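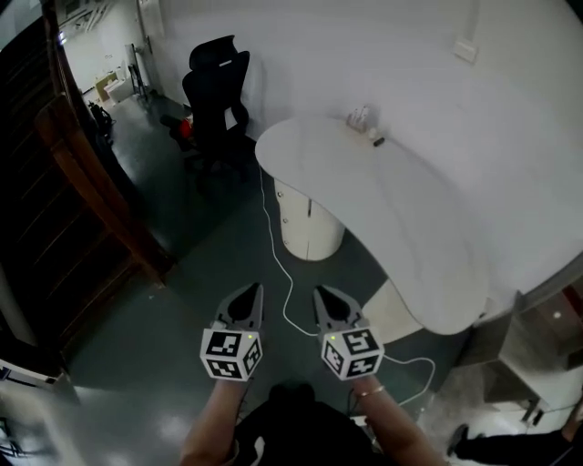 **benchrat59** wrote:

So I finally made it to the open day at Cliltow, the one in Derkville I kept bugging everybody here about. It's over 2 hours each way for me and I'd do it again tomorrow. I went in expecting a big arm behind a fence doing the same pick all afternoon, and what they had going was the teaching side, with a person working two handheld grippers and no arm attached to anything. Each one has a pointed gray jaw up front and a white cube behind it covered in those square black-and-white markers, with a little green light on the cube. You hold them out in front of you and go do stuff with your hands! They let visitors try after the talk, and I got back in line for a second turn (sorry to the guy behind me).

The talk was by Dorin Cozma, who runs the training side. Good speaker, very fast, skipped half his slides. He said they're at 2244 recorded runs for one task, which is clearing a desk. One task!

Ask me whatever, I took notes on the back of the parking slip.

---

**Thevar_fan** wrote:

Jealous. I was signed up for the March one and had to bail. How heavy are they? My wrists are shot and I've always wondered if I could do an afternoon of that.

---

**benchrat59** wrote:

Lighter than I figured, but holding your arms out gets old. I was feeling it in my shoulders by the end of my second turn. The woman helping me said they work in short stretches and swap people out. The jaws took me a while too. I kept closing too early and pushing the bottle away instead of grabbing it.

---

**millwright_sal** wrote:

I'm going to be the grump. 2244 runs to clear a desk? I've been putting in regular pick and place for a long time and I could have that desk cleared in a morning with fixed positions and a decent cup of coffee. These open days are fun, but I came home from the last one with a tote bag and no idea what the thing is supposed to cost me.

---

**benchrat59** wrote:

Ha, I knew you'd show up. Sure, if the bottles are always in the same spot. Somebody asked Dorin pretty much that, and his answer was that they move things between runs on purpose, and change the lighting, and do it in different rooms. Your morning program is toast as soon as somebody slides a bottle over.

Can't help you on cost. I asked and got a smile.

---

**millwright_sal** wrote:

"I asked and got a smile" is my whole complaint. And if stuff is sliding around on my line I put in a fixture. Cheaper than teaching a robot to cope with a mess.

---

**pocketservo** wrote:

Sal, you're right for a line and wrong for a desk. Who's putting fixtures on an office desk? Different job.

Question for OP, what are the markers for? Is that how it figures out where your hands are? I've got a pair of webcams and a printer and I'm getting ideas.

---

**benchrat59** wrote:

Yep, the way it was explained to me, cameras look for the squares and work out where each gripper is and how it's turned. There are squares on more than one face, so you can twist your wrist and it still has something to read. I managed to lose tracking anyway by crossing my arms over, and got told very politely to quit it.

If you build a pair, please post them. I'd go matte on the paper. The floor in that room was super shiny and I wondered about glare the whole time, but I forgot to ask.

---

**pocketservo** wrote:

Matte, noted. Starting with one hand, I know my limits.

---

**Thevar_fan** wrote:

Did you see the Bravo cell? That's the one I wanted to go for. The flyer said it would be running.

---

**benchrat59** wrote:

Saw it, but it was parked. They said it was down for a cable. I got a good look at the wrist joint at least, and there was a nice kid there who let me turn it by hand. The group was 16 people and most of them went straight back to the grippers.

---

**Thevar_fan** wrote:

Figures. Okay, shoulders and all, I'm putting my name down for the next one.

---

**millwright_sal** wrote:

Put me down too. I'm asking about price until somebody gives me a number.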